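2023-09-26

Workshop diary, Flerkside shared bench, Mindthorpe build. Entry by M. Valdebenito.

Work resumed on the left finger pad after the pause recorded in the previous entry. The replacement pad from Hsueh was fitted and the pivot screws were tightened in the usual order. The right side was left alone. A small amount of play remains in the left linkage when the jaw is nearly shut - it can be felt by hand but does not show on the readout. It has been entered on the fault sheet as item 70 and will be looked at once the new washers are delivered.

The readout itself gave 1691 with the jaw fully open, against 134 when closed on nothing. Both values were copied into the Wurkik sheet. The closed value is higher than the one written down in March, and it is not yet clear whether the new pad accounts for the whole of the difference. No correction has been applied, and the March value is to be kept in the sheet until the matter is settled.

The remainder of the session was given to soft goods. It had been agreed that wrapped bread should be tried before anything firmer, and the rolls bought for the purpose were brought to the table. The method is the one used for the sponge: close slowly, stop at first contact, note the reading, then close by a further small step and note it again. Where both grippers are used on one item, the second is brought in only after the first has a hold.
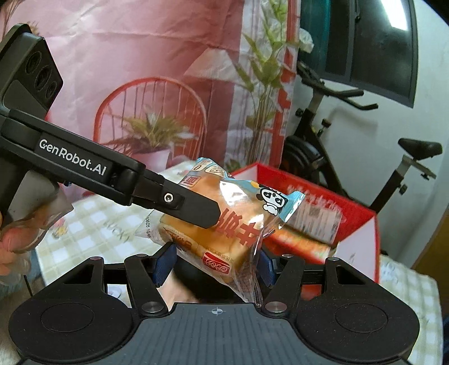
*Bread roll in its wrapper, held in the blue finger pads, with the second gripper at the top of the packet.*

Three points are to be carried forward from the handling of the rolls.

The crimped ends of the wrapper should be kept clear of the pads. A grip taken on the seal gives a reading for the plastic and tells us very little about the bread. Two of the early readings were struck out of the sheet on these grounds, and the rows have been left blank so that the numbering stays as it was.

The air in the packet matters more than was expected. First contact is felt well before the pad has met anything solid, and the person closing the jaw is inclined to stop too soon. It is proposed that the second reading be treated as the true one for all wrapped food, and that the first be kept for reference only.

The lower limit set for the sponge is too tight for bread. A separate limit will be needed, and the present one should not be changed to suit.

The plate and pads were wiped down at the close of work - crumbs were found in the left linkage after one packet split at the end. The split packet was thrown away and its readings were not used.

Outstanding: washers for the left pivot; a bread limit in the Wurkik sheet; a fresh closed reading, to be taken before any other work is started. The Hsueh invoice has been placed in the folder, unpaid, until the fit of the pad has been accepted.

M. Valdebenito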